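Visit to the Gourlay workshop, Stindby

The June visit of the maintenance group went to the Gourlay workshop in Stindby, where Kári Hviid looks after the gripping tools used on the tote bench. The visit was fixed for a Thursday afternoon and lasted until the tea urn was taken away. What follows is mainly on the upkeep of one tool, as that was what most of us had come for.

The tool is known in the shop as the Lernon. It has two fingers, each carried on flat linkage arms, with a block-shaped pad at the tip. It is held and closed by hand. The same finger set can be moved over to the arm in the next room, and the whole point of the bench is that wear and faults are found in the hand before a set goes across. Kohei Tsuji drew the present linkage and was on hand for the first hour.

Bushings

The arms turn on brass bushings pressed into the linkage. Tsuji's first version ran the pins straight in the arm material, and the holes went oval. With brass in place the arms last, and the bushing is the part that gets changed. Hviid checks for play by holding the pad still and rocking the arm sideways. If he can feel it move before the pad does, the bushing comes out. He presses the new one in with a bench vice and a stepped drift. Two of us tried it. Mine went in crooked and had to come out again.

No oil is used. A dry pin collects less dust, and oil finds its way to the pads within a day or so. The pins are wiped with a dry cloth and put back in the same holes they came from, with the arms laid out on a marked tray so that left and right are not mixed.

Pads

The pads are held by small screws and come off without disturbing the linkage. Hviid does not wait for a pad to fail. He keeps a cycle count on a card and changes the pair at 3000 closings, always both together, as a new pad facing an old one pulls thin parts to one side. A little raggedness at the edge of the gripping face is tolerated. A shiny face is not, and is either roughened with coarse paper or thrown away.

The screws go in finger tight, then a quarter turn. Over-tightening splits the block along the line of the holes, and there was a jar of split blocks on the shelf to make the point.

Setting against a bin wall

After any work the tool is tried on a plain plastic bin. The wall is thin and gives a little, so it shows up a misaligned pair quickly. The fingers are brought down with one inside the bin and one outside, and stopped before they close.
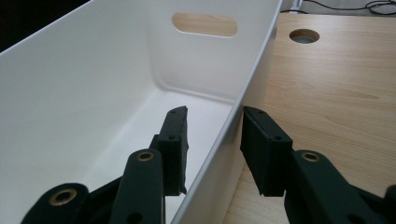
Hviid looks for the same gap on each side of the wall. The pads should lean in slightly at the top, so that the tips touch first and the faces bed down as the grip tightens. If one side touches early the wall bows, and the fault is nearly always a pin put back in the wrong hole. The check is repeated at 4 points along the rim, including one near a corner, where the wall is stiffer and hides less.

The bin is then lifted and held for up to 3 minutes. Any creep at the pads sends the tool back to the bench.

Records

Each finger set has its own number. The one in use during our visit was 2040. Faults are written on the back of the cycle card and copied into Ama, the shop's parts list, at the end of the week. Tsuji would like this done on the day - Hviid said he would think about it.

Spare bushings are bought in. Anyone wanting the drift drawing should write to the workshop and state the pin size.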